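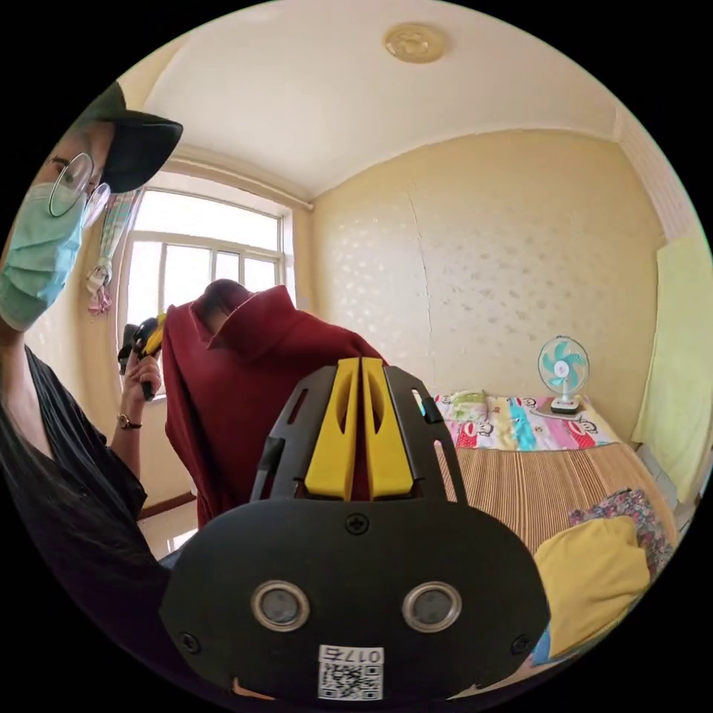 Cillulik 工具链更新：双夹爪轨迹对齐与衣物类片段的切分

本次更新集中在采集端之后、训练端之前的一段软件：时间同步、相对位姿估计、夹爪开度读取和片段切分。采集固件没有改动，训练侧的数据读取接口只增加了字段，旧脚本不改也能运行。合并日期为 25/5/19，使用主干的同事拉取后需要重建一次索引，使用冻结分支的不受影响。

先说背景。衣物类任务在 Jundasberg 的数据里一直是通过率偏低的一类。上一轮清查取了 913 个双手片段，逐个过一遍离线管线，按失败原因归类。归类结果里，排第一的是两只夹爪之间的相对位姿在片段中段发生跳变，排第二的是开度信号与图像不同步，排第三的是切分点落在动作中间。三类问题相互有牵连：位姿一跳，速度曲线上就出现尖峰，切分器把尖峰当作动作边界，于是后面的标签全部错位。过去的做法是在切分器里加滤波，把尖峰压下去，标签看起来正常了，轨迹本身仍然是错的。这次从位姿开始改，切分器里那层滤波已经删掉。

一、时间同步

每只夹爪独立记录图像和惯性数据，两只夹爪之间没有硬件触发线。旧版用开机时写入的时间戳做一次性对齐，之后假定两边时钟走得一样快。短片段里这个假定问题不大，录制时间一长，漂移就会超过一帧。新版改为两步。第一步仍用时间戳做粗对齐，把搜索范围限制住；第二步在共视区间里做细对齐，用两边各自估计的角速度模长求互相关，取峰值，再用分段线性函数拟合整段的时钟偏差。

角速度模长与坐标系无关，不需要先知道两只夹爪的相对姿态，这是选它的原因。缺点是两只手的动作必须有相关性。拎着同一块布料一起动的时候，相关性通常够用；一只手停住、另一只手单独整理的时候，互相关曲线会变得很平。Chrysoula Sfakianakis 给这一步加了峰值质量检查：主峰与次峰之比低于阈值的窗口不参与拟合，整段都没有合格窗口的，退回粗对齐结果，并在元数据里写入 sync_quality = coarse。训练侧默认不读这类片段，需要时可以手动打开。

惯性数据统一重采样到 200 Hz。之前两边的实际采样间隔略有出入，各模块自行插值，插值方法还不一致：位姿模块用线性，切分模块用三次样条，结果是同一时刻的角速度在两个模块里有两个值。现在重采样只在入口做一次，下游一律读重采样后的数组，不再允许自行插值。代码检查里加了一条规则，发现模块内部调用插值函数会直接报错。

二、相对位姿

两只夹爪各自跑视觉惯性里程计，得到各自起点坐标系下的轨迹。要得到双手任务能用的数据，必须把两条轨迹放进同一个坐标系。旧版先用一只夹爪的数据建图，另一只在这张图里重定位，重定位成功之后沿用里程计往下推。重定位只做一次，误差没有机会修正；做多次，则每次重定位都可能把轨迹拽一下，中段跳变就是这样来的。
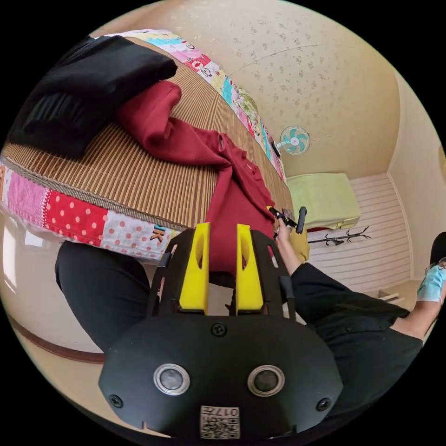

新版把两条轨迹放进同一个因子图联合优化。图里有四类约束：单手的视觉重投影、单手的惯性预积分、两只夹爪之间通过共视地图点产生的约束，以及一项比较弱的运动平滑先验。重定位的结果不再直接写入轨迹，只作为候选约束加入，带鲁棒核函数，错得离谱的会在迭代中自行降权。求解器按滑动窗口推进，全部窗口处理完之后再做一次全局优化。

这样改了以后，片段中段的跳变基本消失，代价是计算时间上升。离线处理可以接受，采集现场的快速预览则不行，所以预览仍然走旧的单次重定位路径。请注意预览里看到的轨迹与最终入库的轨迹不是同一条，预览只用来判断设备有没有正常记录，不要拿预览轨迹去算任何指标。Archana Maurya 在预览界面的标题栏里加了相应字样。

可变形物体给视觉里程计带来的麻烦需要单独说一下。鱼眼镜头视场宽，背景进来得多，一般有利于定位。但是夹爪对准衣物并且靠近之后，画面中央大片区域是布料，布料在动，布料上的角点也在动。里程计的前端不区分这些点，会把它们当作静止路标跟踪若干帧，然后突然全部丢掉。丢掉的那一刻，估计值往往会向布料运动的反方向偏。旧版靠随机采样一致性剔除，当运动点占多数时，剔除掉的反而是静止点。

新版在前端之前加了一层掩膜，分三部分。第一部分是夹爪自身，包括壳体、支架和手指，固定不变，由标定文件给出。第二部分是人体，由分割网络逐帧给出，手、袖子、腿都算在内。第三部分是被操作物体，也由分割网络给出，但只有当物体掩膜内的光流与背景光流不一致时才启用；物体静止时，上面的角点仍然可以用。第三部分的判断逻辑调整过几次，目前的版本以窗口为单位做决定，不逐帧切换，避免路标反复进出地图。

黑色衣袖和黑色壳体相接的地方，分割网络容易把两者并成一块。对掩膜来说没有影响，两块都要遮掉。对下游依赖人体掩膜做统计的脚本有影响，这类脚本请改读 mask_person_strict，它会从人体掩膜里减去标定文件给出的夹爪区域。

三、开度读取

开度指两片手指之间的距离，是训练标签里夹爪动作的唯一来源。旧版用颜色阈值在画面里找手指，再用两侧轮廓的间距换算。颜色阈值在光线稳定的室内表现正常，画面里有强窗光或者有相近颜色的布料时会失效。失效的样子有两种：一种是轮廓外扩，开度读数偏小，看上去像一直夹着；另一种是轮廓断裂，读数在两个值之间来回跳。

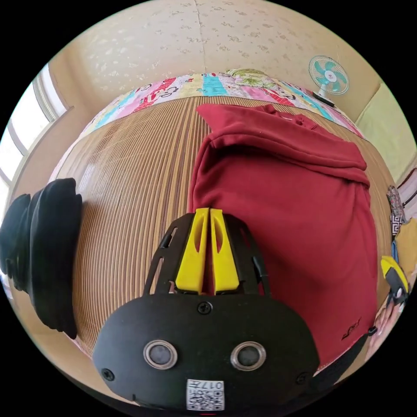

Periklis Konstantinidis 把颜色阈值换成了模型拟合。手指的几何形状是已知的，运动只有一个自由度，所以在给定开度下，手指轮廓在鱼眼画面里的位置可以直接算出来。新方法沿开度这一维搜索，取投影轮廓与图像梯度最吻合的值，再用前一帧的结果限制搜索范围。手指上的长圆形开孔也参与拟合，开孔边缘的对比度通常比外轮廓稳定，外轮廓贴着背景，背景是什么颜色没法保证。

拟合残差随开度一起写入数据，字段名 width_residual。残差高于阈值时，开度标为无效，由平滑器根据前后有效值补上，补值的帧另有标记。连续无效帧超过 9 帧的，不再补值，整段送人工复核。这个上限目前写在配置里，各任务可以自行收紧，不建议放宽。夹取薄布料时，手指从张开到闭合的过程很短，补值区间一长，闭合时刻就完全由平滑器决定，训练出来的策略会学到一个偏晚的闭合动作。

还有一点容易混淆。开度为最小值不等于夹住了东西。薄布料夹在手指之间时，读数与空夹几乎没有差别，单看开度分不出来。旧版标签里的 grasped 字段是用开度阈值推出来的，对盒子、杯子一类刚性物体可用，对衣物基本没有意义。新版把它改名为 closed，只表示手指闭合。真正表示抓取的字段叫 holding，由闭合状态加上手指末端附近布料与夹爪的相对运动共同判断：闭合之后，末端邻域内的布料光流与夹爪一致，判为持有；不一致，判为未持有；看不清，留空。留空的比例不低，尤其是布料被手指或支架挡住的时候，训练侧要能处理空值。

旧字段名保留到 12 月，读取时会打印弃用警告，之后删除。

四、切分

切分器把一段连续录制拆成动作片段：接近、夹取、移动、释放，外加一类空闲。旧版只看单手速度和开度，两只手各切各的，再取并集。双手任务里这样切出来的片段非常碎。一只手夹住一角不动，另一只手去找另一角，前者会被标成空闲，训练时空闲段默认丢弃，于是策略见到的样本里，固定布料的那只手总是突然出现在已经夹好的位置上。

新版引入了双手联合状态。每个时刻的标签是一对值，左右各一，并增加了“保持”这一类：手指闭合，holding 为真或空，末端速度低。保持不算空闲，不会被丢弃。切分边界由联合状态的变化决定，单手抖动引起的短暂状态变化要持续足够长才会生效。实现上是一个带最短驻留时间约束的隐马尔可夫模型，转移概率由人工标注的片段统计得到，观测量是速度、开度、残差和相对位姿协方差。加入协方差的目的，是让位姿不可靠的时段自动降低速度的权重，这样即使轨迹上还有残余的尖峰，也不会直接变成切分点。
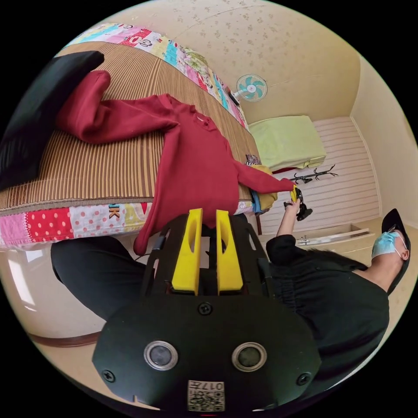
联合状态的标注规范也跟着更新，主要变化在“由谁夹着哪里”的记法。旧规范只记夹爪编号和动作，新规范增加接触部位，衣物类目前可选领口、肩、袖口、下摆和其他。记部位时以另一视角能看到的为准：深红色卫衣摊在竹席或草席一类的条纹垫面上，衣身朝近处床沿垂下来，右侧那只袖子的末端被另一只夹爪的指尖夹住，这一帧里另一只夹爪记“袖口”，本机手指前方虽然正对衣身，没有夹住的依据，部位留空。不要根据动作意图补填。标注员 Chrysanthi Bakalis 汇总的分歧里，相当一部分来自补填，两个人对下一步要做什么的猜测不同，填出来的部位就不同。

条纹垫面本身也在规范的附录里占了一节。细密平行条纹在匹配时有周期性歧义，错开一个或几个周期的匹配，描述子距离相差很小，几何检验也未必能排除。前端现在会检测局部自相似程度，自相似高的区域只保留与条纹端点或其他图案相邻的角点。拼布被子上的圆点、色块交界和大号字母是很好的路标，床沿附近有这类图案时，定位质量明显好于只有条纹的情况。做场景布置清单的同事可以参考，但不要为了定位专门往场景里摆图案，数据的背景分布应当由任务决定。

五、回放与规划检查

入库前的最后一步是回放检查，使用 Hadwood 规划库。流程是把双手末端轨迹映射到目标机械臂，逐段求逆解，检查关节限位、速度上限和自碰撞。检查不通过的片段不删除，只在元数据里写明原因，由训练侧决定是否使用。

这次改动有两处。第一处是双臂碰撞检查改为连续检查。旧版在离散时刻上查，两臂在近距离交叉时可能漏掉中间的接触，整理衣物时两只手经常靠得很近，漏检不是偶发情况。第二处是基座位置的搜索。人手持夹爪时身体可以前倾，可以换边，机械臂的基座是固定的，同一段轨迹换一个基座位置，可达性差别很大。新版对每次录制统一搜索一个基座位置，使可达片段数最多，再在这个位置上做全部检查。搜索结果写入录制级元数据，不写入片段级，避免同一次录制里出现多个基座。

求逆解失败时给出的原因码也细分了。以前只有一个“不可达”，现在分为超出工作空间、关节限位、奇异附近速度超限、双臂碰撞四种。超出工作空间的，多半是基座搜索的问题或者录制时走动太多；奇异附近速度超限的，可以试着对轨迹做时间缩放，Hadwood 里有现成函数，缩放系数会写进元数据。时间缩放会改变布料的动态，甩、抖一类动作不适用，默认关闭。

六、回归测试

Glykeria Mavromatis 重新整理了回归集，从前述清查的失败片段里挑出 27 个，每个对应一种可以说清楚的故障。合并请求必须全部跑完这一集，输出与存档结果比较。比较的内容包括相对位姿误差、开度有效帧比例、切分边界位移和联合状态混淆矩阵。数值超出容差时测试不通过，容差写在各片段自己的配置里，没有统一值。

存档结果的更新需要两人批准，提交说明里要写清楚为什么新结果更可信。只写“数值变化在可接受范围内”的会被退回。之前有几次存档是跟着代码一起改的，事后很难判断当时是改进还是退化，现在存档文件放在单独的仓库，与代码分开提交。

测试在 Antoniadis 集群的离线队列上运行，优先级高于批量处理，低于训练。若长时间排队，先看队列里有没有忘记取消的旧任务。联合优化的内存占用与片段长度大致成正比，长录制请先分块再提交，分块工具会自动保留重叠区间，合并时按重叠区间对齐，不需要手动指定边界。

七、已知问题

强窗光下自动曝光的调整会滞后几帧，这几帧里梯度弱，开度残差升高，多数会被标为无效。目前没有处理办法，只能靠补值。夹爪快速转向窗口的录制中比较常见。

光面地砖有反光，反光区域的角点随视角移动，联合优化的鲁棒核能压掉大部分，剩下的表现为高度方向上的缓慢偏移。床面上的操作受影响较小，地面附近的操作要留意。

两只夹爪互相出现在对方视野里时，理论上可以把对方的壳体当作标志物，直接得到相对位姿观测。壳体上的二维码贴纸面积太小，视角也不合适，试过，检测率不足以作为约束。用壳体外形做六自由度估计的分支还在开发，手指颜色和轮廓对初始化有帮助，遮挡严重时容易前后翻转。合入主干之前，请不要在正式数据上启用 peer_pose 选项。

分割网络对揉成一团的衣物和旁边其他布料的边界判断不稳定。衣物下面压着另一件颜色不同的布料时还好，颜色接近时会并成一个物体，第三部分掩膜的范围随之变大，可用的静止路标减少。遇到定位质量突然下降，先看掩膜。

八、升级步骤

拉取主干，运行索引重建命令，确认输出中没有缺失标定文件的提示。标定文件必须是新格式，旧格式缺少手指几何参数，开度拟合会拒绝启动。格式转换脚本在工具目录下，转换后手指几何取默认值；手指换过或者重新装过的夹爪，需要重新标定，不能用默认值。

已入库的数据不会自动重算。需要重算的，在任务登记表里填录制编号和原因，按登记顺序处理。衣物类双手片段优先，单手片段的位姿部分没有变化，只重算开度和标签即可，命令行加 --labels-only。

重算后的数据写入新的版本目录，旧版本目录只读保留。训练配置里请写明版本，不要指向 latest，已有两份实验记录因为这个原因无法复现。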